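Areeba Paracha
Robotics · Research notes · 2 min read

1/ We've been testing whether a policy trained on wrist camera views alone can cope with patterned backgrounds. Short thread on the method.

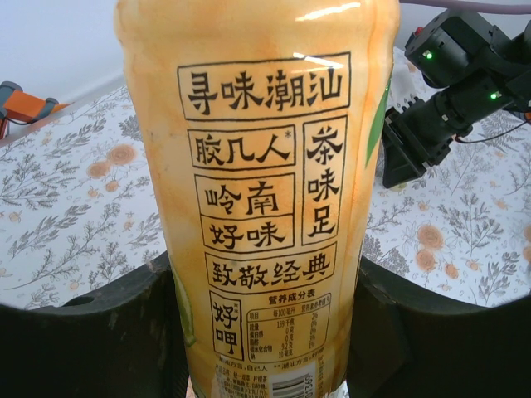

2/ Our training set was 600 demonstrations, all on plain surfaces. Testing uses patterned cloths. Printed labels help with big items: a bottle with bold black characters on orange and pale yellow gives the encoder plenty to hold on to, even with flowers behind it. Bottle grasps dropped only slightly against the plain table.

3/ Small pale parts are harder. Over 50 trials on patterned cloth, failed grasps went up by 14. Most were a few millimetres off sideways. 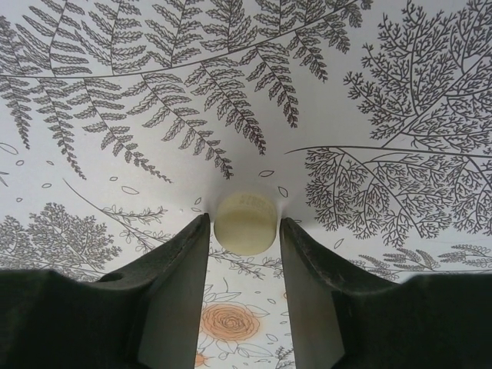 Hélder Godinho asks if we tried randomising the background in training before blaming the encoder.

4/ Yes, one run, using the Arkevau texture set. It recovered 10 of the 14. We haven't repeated it with a second seed, so treat that as early. Next is the same test with the depth channel switched on.

38 shares · 6 comments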